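Skotell Tabletop Set - README

So this is the readme for the Skotell set, the grasping data that ships with the Pistari gripper kit. I bought the kit in February and have been using the files ever since, and I figured my notes might save you an evening.

You get 409 episodes in 13 folders. Most of them are small stuff on a wood table: cups, containers, little household bits. Colored light is all over the place, so don't expect neutral whites!

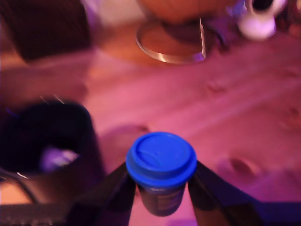

Dark cups and a lot of pink light.

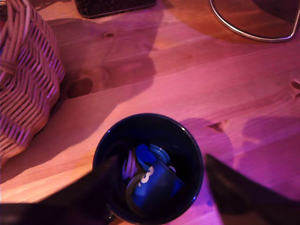 Blur is the big thing to know going in. I dropped 224 frames from my own training split and kept the rest (my list is in saseck_skip.txt - edit it however you like). The loader wants the folder names left alone, so please don't rename them.

Is it worth paying for? For me, yes, mostly for the clutter. The calibration notes are thin, though, and I'd love a depth channel.

Last edited Sep 13, 2026
Atallah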